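**Nelcombe Bench Sim, club pack**
Equipment page, robotics club. Last edited 6 November 2024, Usa Rattanakul

Simulated arm + table for the pick-and-place unit. Runs on the club laptops, no real arm needed. You get one arm, one parallel gripper, one table, a room round it and a set of small objects to shove about. Same bench file we use for the January meet, so practice on this one and not the old Rolis file. The Rolis one has the gripper offset wrong and your grasps will be off when you switch.

## What's in the pack

- bench file (table, room, arm on its pedestal)
- object set: blocks, cubes, thin bars
- 24 starter layouts, numbered
- Imia script editor, student version
- scoring script
- blank log sheet, print your own

Not in the pack: a gamepad. Bring one if you want to drive by hand, keyboard works but it's slow.

## Loan and sign up

Two seats per team. Put your team name on the sheet by the door before you take a license key, not after. Keys come back at the end of the session. If a key says "in use" and nobody is on it, log out of Imia properly on the last machine. Closing the lid doesn't count.

## Getting going

Unzip to the desktop, not the shared drive. Open Imia first, then load the bench file from inside it. Double clicking the file opens it in the wrong program on most of the laptops.

Press Home once before anything else. Then pick a layout and hit Run. First run is slow, give it a minute. If the fans go mad turn shadows off in Settings > View, doesn't change the physics at all.

Layouts 1 to 12 have fixed start positions. 13 and up shuffle the objects every reset, so a script with hard coded positions will pass once and then miss. That's the point of them.

Work out your approach height early. Most teams come down way too fast and clip the top of whatever they're picking up. Come in above, stop, open, go down slow, close, wait, lift. Put the wait in even if it feels silly.

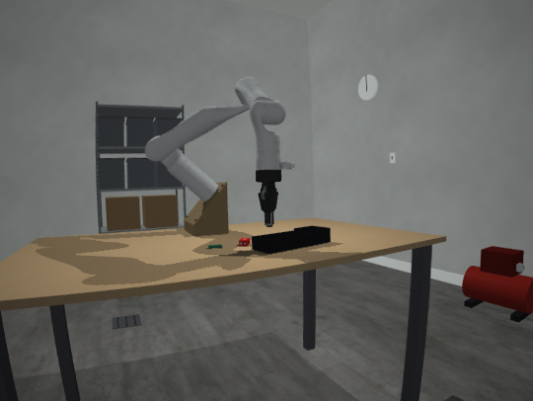
Thin bars are the hard ones. They lie flat and there isn't much to get hold of, so line the fingers up across the short side and go lower than you think. Long blocks: grab near the middle or they tip on the way up. Cubes are fine from any side, as long as the wrist is square to them.

Don't trust the preview window for distance. Turn the camera round and look from the side before you close the gripper, or just print the tool height to the console like everyone else.

## Scoring

Each run is out of 75. Points for the grasp, the lift, the place, and time left over. You lose points for hitting the table and for knocking any object off it. The scoring script writes a text file next to your code, bring that file on meet day, a screenshot won't do. Best two runs count.

Pathirana Cup rules apply on top of this, which mostly means no editing the bench file. Friction, object weight, table height, leave all of it alone. The script checks and gives you a zero.

## Known problems

- Sound cuts out after a reset. Ignore.
- Gripper sometimes reports closed when its still moving. Add a short delay before you read it.
- Layout 9 loads with the timer already running. Reset once and its ok.
- Saving to a folder with a space in the name loses your log. Use underscores.
- Undo does not undo arm moves, only code.

## Needs

Any of the club laptops, or your own with 2 GB free and a mouse. Trackpad is misery. Tablets won't run it.

## Before you ask

Can I take it home? Yes for the bench file and layouts, no for the Imia key. You can write code at home in any text editor and paste it in later.

Can we add our own objects? For practise yes, save as a new file with your team name in it. For the meet no.

Broken key, missing files, layout that won't load: write it in the fault book with the layout number and what you did right before it went wrong. "Doesnt work" on its own goes to the bottom of the pile. Usa checks the book at the start of each session and hands out replacement keys then.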